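Progress report to the funder: two-arm sorting cell, Porstead workshop
September 3, 2020

This report covers setup and upkeep of the sorting cell since the last payment was released. The cell is used to practice sorting small electrical parts from a tray into bins. Varent supplied the arms, and Gistetti supplied the gripper fingers and the spares kit.

Table and layout

The two tabletop panels had drifted out of level with each other at the center seam. We loosened both, shimmed the lower one and tightened everything again. The seam is still visible but a straightedge now passes over it without catching. The bins keep the layout agreed in January, two down each side, with the steel tray at the top center and a sheet of white paper in the tray under the parts. The paper is changed when it gets creased, as creases were being picked up as wires.

The arms now come in from opposite sides and each has its own rest position over the bins. Before this period they shared one home routine and had to move one after the other.

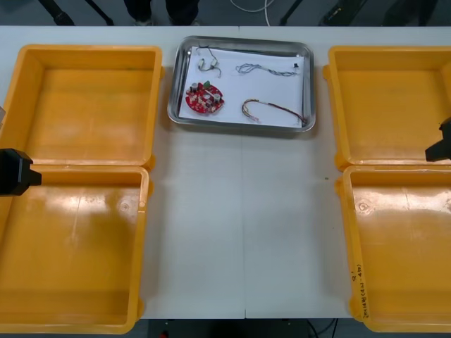 Özkan asked whether both arms could reach the middle of the tray at the same time, and whether anything other than the software would stop them if they did. They can both reach it. At present the software is the only thing that keeps them apart there – a hard limit on the base joint of each arm is on order, and until it is fitted we run the arms at reduced speed whenever both are switched on.

Gripper upkeep

The finger pads were the main cause of lost time. The old pads had worn smooth at the tips and let small metal parts turn during a lift. Both sets were replaced with the ridged type. After fitting, each gripper was opened and closed 1000 times with no part in it, and the closing position was checked before and after. The left gripper held its setting. The right one had shifted slightly and was zeroed again, and the lock screw was replaced.

We then ran 729 test picks, mostly solenoids, cables and the round red circuit boards. Of these, 67 failed. Most of the failures were cables that slid out near the connector. Solenoids gave less trouble once the closing force was lowered, although their wires can still catch on a bin rim if the arm travels too low. The travel height has been raised for all four bins.

The wrist cameras were cleaned and recalibrated after the pads were changed. Glare off the glossy bins is still a problem. We tried moving one lamp and it helped on one side only.
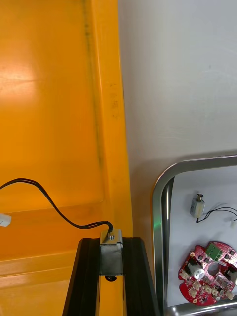 Solenoid held between the finger pads, with the tray to the right.

Still open

Base joint limits: on order from Varent, to be fitted by our own staff.
Cable picks: a slower close is being tested first. If it doesn't help we will ask Gistetti for a narrower tip.
Glare: matte liners for the bins have been priced and fit within the current budget.
Maintenance log: now kept at the cell on paper and copied over weekly. Pad checks are due every 700 picks.

No change to the budget is requested. The next report will cover the joint limits and a repeat of the pick test with the same mix of parts.

2 comments
5 shares

Related items
Porstead workshop: equipment list and suppliers
Two-arm sorting cell: report on first installation
Changing finger pads, step by step
Notes on lighting for wrist cameras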